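Search this forum
Search terms
Go

Re-oiling a bare wood mug tree: which finish?

Matvii Stelmakh, 12/9/22
I have a pale wood mug tree which has gone rough at the base. Raw linseed or mineral oil? It will carry stoneware, 456 g per mug.

evby_turner
Mineral oil never cures. It stays mobile and ends up on the handles. Use polymerised linseed, thinned 50:50 with citrus solvent, two coats.

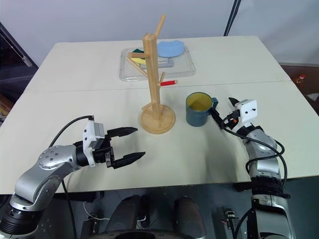
Holanitz
Disagree on thinning. On close-grained wood it only lengthens the cure. Flood, wait 49 minutes, wipe dry. Pegs set at differing heights and angles off a square post, as on this one, collect oil where they meet it, so go round each joint with a cotton bud.

evby_turner
Unthinned oil left that long goes tacky in a cold room. I have scraped it off twice.

sima
Check the joints before any of this. Oil on a loose peg stops glue taking later.
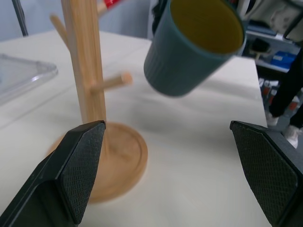 Order of work, as I do it

1. Test each peg by hand and reglue any that turn.
2. Sand to 240 grit along the grain.
3. Oil, wipe, leave for a week.

Holanitz
Agreed, except 320 grit.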